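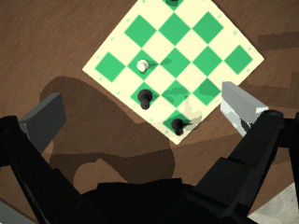

According to Jaanus Krūmiņa, the grasp failures we had been logging as perception errors were timing errors, and we should stop retraining the detector until we had looked at the clock. That remark was made on a Tuesday, after the second round of runs had come back no better than the first, and it set the direction for the work in this section.

5.3 Failure analysis: late finger closure

Figure 4. Simulated chess task, wrist view, with the gripper open over the board. Three pawns are in view on the squares, one white and two black.

The policy described in Section 4 was run for 444 episodes in the Akari simulator. Each episode asks for one piece to be lifted from its square and set down on a named target square. An episode counts as failed if the piece is dropped, if a neighboring piece is moved off its square, or if the arm enters a protective stop. We had expected most failures to come from the last few inches of the approach, where the fingers themselves hide part of the board and their shadows fall on the wood and the squares (Figure 4). Our first fix was aimed there. We added 3,000 rendered views with stronger shadows and darker pieces and retrained the detector. Position error on held-out views went down. The number of failed lifts did not change in any way we could separate from noise.

We then replayed the failed episodes with the true piece positions fed straight to the planner, so that the detector played no part. Most of them failed again, and in the same way. The fingers arrived on either side of the piece, the wrist began to rise, and only then did the fingers close. With pawns the result was usually a pinch on the head, which slipped. Taller pieces were sometimes caught properly on the way up, which is why the fault had looked like a problem with pawns. In Section 5.2 we reported a lower success rate for pawns and put it down to their size. That explanation should be read together with the findings here.

The cause was in the message queue between the planner and the gripper driver. Arm commands and gripper commands are sent on separate channels. The arm channel drops stale messages and keeps the newest one. The gripper channel, which we took over unchanged from the Doditow driver, keeps every message and handles them in order. During the approach the policy sends a finger width at every control step, including steps where the width has not changed. When the renderer slowed down, these repeated commands piled up, and the close command had to wait behind them. The delay we measured at the moment of lift was about 80 milliseconds in a typical failed episode, long enough for the wrist to clear the widest part of a pawn.

The planner had no way to notice this. It treated a close command as done once the message had been sent – the driver's reply was read, but only to check for error codes, and a late close is not an error. The log also stamped gripper events when they were sent, so that every failed episode looked correct on paper. We now stamp them on completion.

Two changes were made. First, repeated width commands are dropped before they reach the queue. Second, the wrist may not rise until the driver reports either contact or the requested width. If neither report comes, the arm holds still and the episode ends as a timeout. We considered a fixed pause before the lift and decided against it, as the right length would depend on the load on the machine.

The hold carries a risk of its own. On the physical cell at Gravby, a gripper that never reports contact leaves the arm stationary at board height with the fingers partly closed and the motors powered. An operator may take the stillness for the end of a run and reach in. We therefore tied the hold to the cell's warning light and require a manual reset before any further motion. The same fault could be reproduced on the Gravby cell by loading the control computer on purpose, but we did not see it there in ordinary use.

We have not tested the change with other gripper drivers. The queue settings used by Subramaniam in the baseline system differ from ours, and the baseline figures in Table 2 were not affected by the delay. All results from Section 6 onward use the corrected driver. The earlier pawn results in Section 5.2 were left as first recorded, and the corrected runs are listed next to them in the appendix.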